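September 1, 2021

I've gone back to using a basket at the store. Since February I had been pushing a full cart through the Taverow market every time, even when I only needed dinner, and the cart kept filling up. A basket tells you when to stop. It gets heavy.

My rule now is simple. If the list has fewer than a dozen things on it, I take a basket. Bottles go in first and stand near the middle if they'll stay up. Chips and other bags go in after that, along one side. Bread I carry in my other hand, or I skip it and go to the bakery in Plandau. 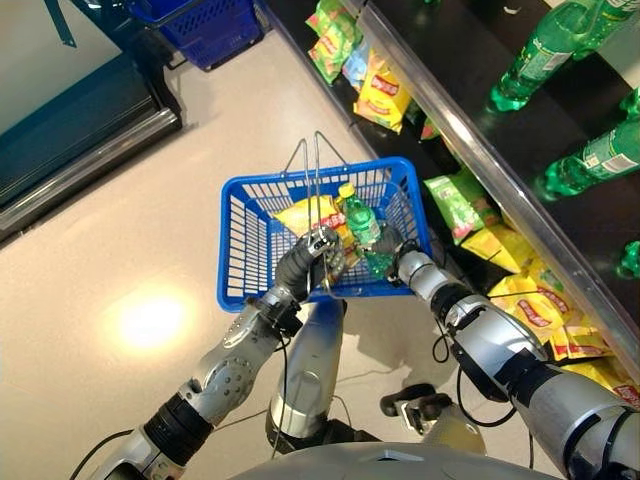 I also gave up on the bag I used to bring from home and fill as I went. It sagged, everything slid to the bottom, and I had to unpack the whole thing at the register anyway. A stiff plastic basket keeps its shape and you can see what you've picked up. The one thing I don't like is the thin wire handle. With milk and a couple of jars in there, it leaves a line across my fingers by the time I reach the checkout.

I wrote a short note on this last month and got a few replies, mostly on where people leave the basket when they're done with it.

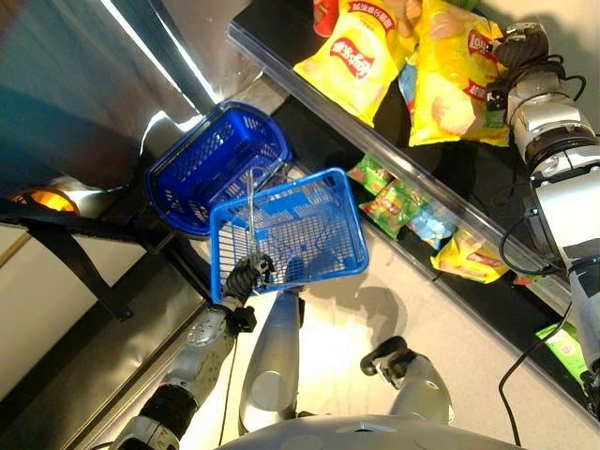 One reader wrote that the store in Haugen keeps a stack only by the front door, so she ends up walking back with an empty basket every time. I have the same problem. I put mine back on the stack, handles down, and it takes me less than a minute.

As for money, I kept receipts for two months. The cart month came to 569 and the basket month to 300. Part of that is because we were away for a week, so I wouldn't read too much into it – but I did buy a lot less soda and fewer snacks. I still allow myself one of each.
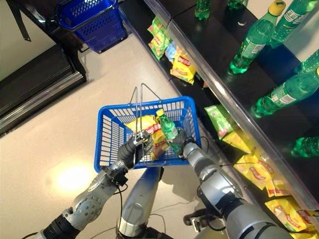
Try holding it by the rim with both hands when it's full, a commenter from Hekent suggested, and leave the handles alone. I did that on my last 3 trips and my fingers were fine. It's awkward when you need to reach for something on a shelf, so I set the basket on the floor first. I'll keep the cart for the big shop before the holidays.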